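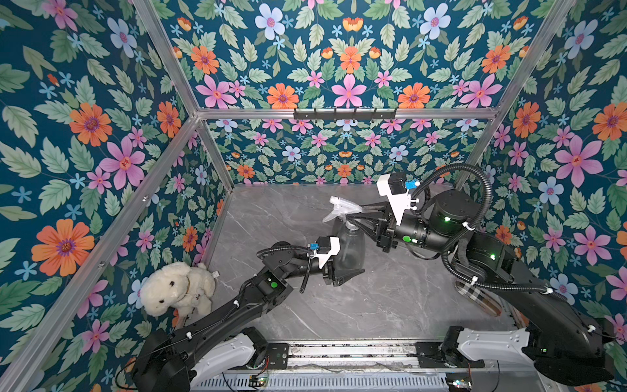

Two robot arms and one spray bottle. The bottle is harder than it looks.

Can a Robot Learn by Copying?

You have probably seen videos of robots doing chores. The robot moves smoothly, the music is cheerful, and the people who made it look proud. Before you clap, ask how many times they had to film it.

Vikas Rathore asks that a lot. He works at the Palthorpe lab, where robots are taught by a method called imitation learning. "Imitation" means copying. A person steers the arms through a job, over and over, while a computer saves the camera pictures and every bend of every joint. Then the computer hunts for patterns. Later the arms try the job with no person steering.

The Palthorpe team gave their computer 500 of these lessons with a spray bottle. Think about that number. Did you need 500 lessons to pick up a bottle?

Why is a spray bottle hard?

A block is the same shape on every side, more or less. A spray bottle has a head, a trigger and a neck, and they all stick out in different ways. If it is see-through, there is another problem. A camera looking at clear plastic also sees whatever is behind it, so the edges can be tricky to find. And with two arms, each one has to stay out of the other's way.
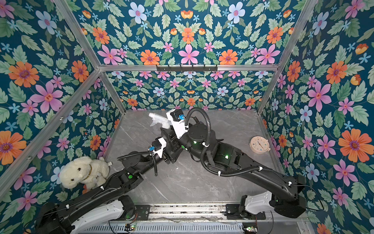 One gripper holds the bottle sideways while the other is close by.

So did it work?

The team's report says the robot did the job correctly 93 times out of every 100. That sounds great! It would be an A on most spelling tests.

But look at what was tested. The bottle always began near the middle of the table, and the lights were never changed. When Rathore moved the bottle to a spot that was not in the lessons, the score dropped to 17 out of 100. It was the same robot and the same bottle.

Did the robot learn what a spray bottle is? I don't think we can say that. It may have learned what to do when a bottle is in one certain place. Some people at the lab disagree with me, and they want to try again in August with 800 lessons. More lessons might help. They might also just give the robot more spots to memorize.

Questions to ask about any robot video

How many tries did it get?
Was anyone steering?
What happens if you move things a little?

If the video doesn't tell you, it's fine to say "I don't know yet." Scientists say it all the time, or they should.

Words to know

Gripper: the part of a robot arm that grabs things.
Joint: a place where the arm bends or turns.
Imitation learning: teaching a robot by giving it examples to copy.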